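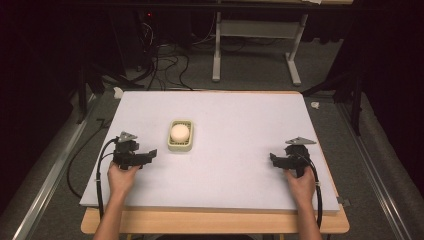
케이블을 손목 바깥쪽으로 빼면 훨씬 편해질 거라고, 지난번 글에 Saskia Doolan 님이 댓글을 남겨 주셨어요. 안쪽으로 돌리면 물건을 집을 때마다 선이 팔에 감기고, 그러다 커넥터부터 나간다고요. 읽자마자 무릎을 쳤습니다. 제가 8월 내내 커넥터를 두 번이나 다시 납땜한 이유가 바로 그거였거든요!

그래서 이번에는 양쪽 다 바깥으로 뺐습니다. 왼손 선은 왼팔 왼쪽으로, 오른손 선은 오른손 오른쪽으로 내려서 보드 앞쪽으로 늘어뜨리는 식이에요. 별것 아닌 변경인데 손맛이 완전히 달라졌어요. 전에는 선이 당기는 느낌 때문에 저도 모르게 손목을 비틀고 있었더라고요.

처음 오신 분들을 위해 잠깐 적어 두자면, 저는 동네 공유 작업실 Ostdale에서 손에 쥐고 쓰는 그리퍼 한 쌍을 만들고 있습니다. 프로젝트 이름은 Travura. 사람이 직접 쥐고 물건을 옮기면서 동작을 기록하고, 나중에 그걸로 로봇 팔을 가르쳐 보자는 게 목표예요. 팔은 아직 없습니다 ㅎㅎ 일단 손부터요.

지금까지 기록한 동작은 3058개. 그중 103개는 타임스탬프가 어긋나서 버렸습니다. 왼쪽과 오른쪽 기록이 서로 다른 시계를 보고 있었던 게 문제였는데, 한쪽 보드의 시계를 기준으로 삼고 나머지가 따라오게 바꾸니 말끔해졌어요. 이걸 찾느라 새벽 두 시까지 로그를 들여다본 날도 있었는데, 원인을 발견했을 때 얼마나 신나던지! 혼자 작업실에서 박수를 쳤습니다.

요즘 연습하는 과제는 하얗고 둥근 물건을 작은 크림색 받침에서 꺼냈다가 다시 넣는 거예요. 쉬워 보이죠? 저도 그럴 줄 알았습니다. 그런데 둥근 건 턱이 중심에서 조금만 벗어나도 옆으로 도망가요. 특히 받침 벽이 있으니까 턱이 들어갈 틈이 좁아서, 비스듬히 들어가면 받침까지 같이 딸려 옵니다. 한 손으로 받침을 살짝 눌러 주고 다른 손으로 집는 방법을 써 보고 있는데, 이러면 양손 협응 데이터가 생겨서 오히려 더 재미있어요.

작업면은 흰 폼보드를 나무 테이블 위에 그냥 얹어 쓰고 있습니다. 처음엔 나뭇결 위에서 바로 했는데, Brodie Gilchrist가 바닥색을 통일해 보라고 해서 바꿨어요. 물건이 또렷하게 보이니 나중에 기록을 돌려 볼 때도 눈이 덜 피곤합니다. 대신 보드가 조금씩 밀려요. 미끄럼 방지 패드를 네 귀퉁이에 붙여 볼까 하는데, 보드를 자주 들어내는 편이라 양면테이프는 피하고 싶네요. 좋은 방법 아시는 분?

그리퍼 몸체는 세 번째 버전입니다. 첫 버전은 손잡이가 너무 가늘어서 십 분만 쥐고 있어도 새끼손가락이 저렸고, 두 번째는 굵기는 좋았는데 무게가 턱 쪽으로 쏠렸어요. 이번 건 손잡이를 뒤로 조금 빼고 안쪽을 파냈더니 균형이 딱 맞습니다. 검은 필라멘트로 뽑은 건 순전히 제 취향이고요. 위에 달린 회색 삼각 지느러미는 은근히 마음에 들어요. 책상에 내려놓을 때 자꾸 걸리는 건 좀 고쳐야겠지만요.

다음에 할 일은 턱 안쪽에 붙일 고무를 고르는 겁니다. 실리콘 시트와 자전거 튜브 자른 것을 후보로 두고 있는데, 튜브 쪽이 생각보다 잘 잡혀요. 다만 흰 물건에 검은 자국이 남습니다. 같은 과제를 두 재질로 번갈아 해 보고 결과를 올릴게요.

Saskia 님, 케이블 조언 정말 고맙습니다. 커넥터 쪽에 당김 방지용 고리도 하나 출력해 볼 생각인데, 모양이 나오면 도면 파일도 같이 올려 두겠습니다.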